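Irkinix

Irkinix is a puzzle adventure video game developed by Halás and published by Workside. It is set in Darkilcombe, a flooded market town where the player restores power to one street at a time. The game was released on 30 March 2024.

Development

The game was directed by Kvido Krajčí, with writing by Žofie Slanina. Workside's advertising promised 40 hours of play and a town that "remembers everything". How the first figure was reached has never been explained, and players who finished the story in a single weekend have disputed it. The second claim appears to refer to shop doors, which stay open once unlocked.

Halás has said the script contains 2,344 lines of dialogue. The count is the studio's own and seems to include repeated greetings.

Reception

Reviewers liked the music and the early puzzles but found the later streets padded. Several questioned the lamp system, which sends the player back to the start of a district when fuel runs out. Krajčí called this "a choice about tension". A patch later removed it.

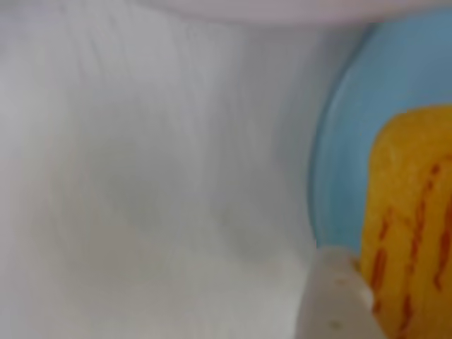

Pale surface with faint creases, blue at one side.

Workside claimed 2,000 copies sold on the first day, without saying whether refunds were counted. A sequel, Irkinix 2, has been mentioned by Slanina in interviews, but no footage has been shown and the publisher has not confirmed it.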